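Stitura Hand Gripper: Set-up Guide
Section 4. Soft and knitted items

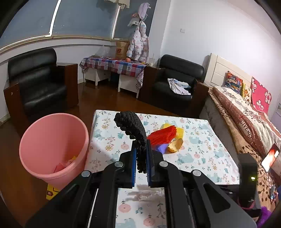
One reader of the last edition, Meden, wrote in that the old Section 4 had plenty to say about boxes and cups and a single line about wool, and that the line was "take care". Fair enough. Meden also asked for the pad check to come before the first grip instead of after it, so that's where it now lives.

Knitted and crocheted pieces are where most new owners lose their patience. A box has the decency to stay box-shaped. A crocheted tube will bend, sag, stretch and then hang on to the pads after you've asked it to leave. Set aside an evening, and please don't begin with anything your grandmother made.

4.1 Before you start

1. Switch the unit on and wait for the green indicator light. If it hasn't come on after 7 seconds, go back to Section 2 and charge the battery.

2. Check both grip pads. They should sit flat along the fingers with no lifted corners. A lifted corner will find a loop of yarn faster than any crochet hook.

3. Wipe the pads with a barely damp cloth and let them dry. Don't use hand cream remover, furniture polish or whatever is under the sink.

4. Check that the screws on the top plates are snug. Finger-tight plus a small nudge with the supplied driver is plenty. The plates are not holding up a bridge.

5. Clear a patch of table the size of a dinner plate. A tablecloth is fine, provided it isn't going to travel with the work.

4.2 Setting the grip

1. Turn the force dial to 3. The factory setting suits cardboard and will flatten a crocheted ear for good.

2. Open the fingers fully and bring them down on either side of the piece, keeping the gripper level.

3. Squeeze the handle slowly until both pads touch yarn. Stop there and count to two.

4. Squeeze a little more, then lift straight up by a hand's width. Tubes and tails will curl over at the free end. Let them.

5. If the piece slides, lower it, open the fingers and go up one step on the dial. Don't correct in mid-air. Everyone does, and it's how things end up behind the couch.

6. To release, rest the piece on the table first, then open the fingers all the way. Half-open fingers hold a loop nicely, usually the one you care about.

CAUTION: Keep loose strands, tassels and unfinished ends clear of the finger slides. If yarn gets drawn in, switch off before pulling it out. Do not cut towards the pads.

CAUTION: Maximum load for soft items is 200 grams. A dry toque is well under this. A wet one has ideas.

Note: Dark yarn hides the edge of the pads. Work under a good lamp, or lay the piece on a paler cloth until you have the feel of it.

4.3 Practice run

Pick up the same piece and set it down again until you can do it without looking at the dial. Then try it by one end, and after that by the middle. The middle is harder, and you may grumble. Once that's going well, move on to a second item with a different stitch – a loose one, if you have it – and start again from 3 on the dial.

4.4 Care after wool

Lint builds up between the pad and the finger. Brush it out with the Plokstead brush from the kit, or an old toothbrush if the Plokstead brush has already wandered off. Replace the pads after 600 grips, or sooner if they look shiny. The Cieślak pad set fits both finger sizes. Order it before you need it, as delivery takes longer than anyone would like.

Store the gripper with its fingers open. For felt, fleece and faux fur, go on to Section 5.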